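How Simple Tools Do Hard Jobs

A tool is something that helps your body do a job. Your hands are strong and clever, but they can't cut wood or spread paint very well by themselves.

Rolling paint

A paint roller is a soft tube that spins on a rod. The fuzzy cover soaks up paint and leaves it on the wall as it turns.

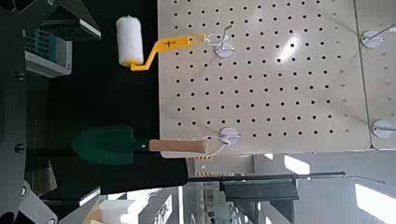
Why is a roller fuzzy?
The tiny fibers hold paint in the gaps between them, so it doesn't all drip off at once.

Rollers are good for big, flat walls. For corners and edges, painters pick up a brush — the bristles can reach into narrow places. 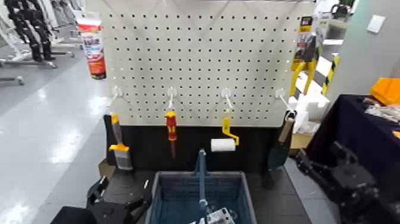
Turning screws

A screw is a ramp wrapped around a rod. Each turn moves it a little deeper into the wood. A screwdriver has a fat handle for a reason. When your hand moves in a wide circle, the thin tip turns with more force. 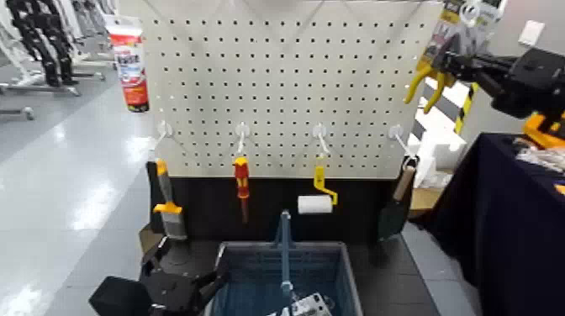
You can test this at home. Ask an adult for a screwdriver and try turning it by the thin metal part. Then hold the handle and try again. The second way is much easier.

Digging

A trowel is a small shovel for one hand. Its blade comes to a narrow end, so your push is squeezed into a small area and the soil gives way. Gardeners use trowels to plant bulbs, often 4 to 10 inches deep. 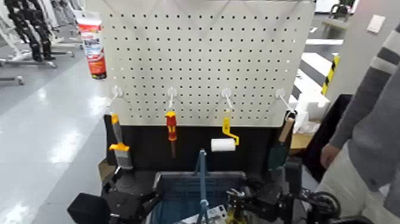
Words to know

Bristles: the stiff hairs on a brush.
Fibers: very thin threads.
Force: a push or a pull.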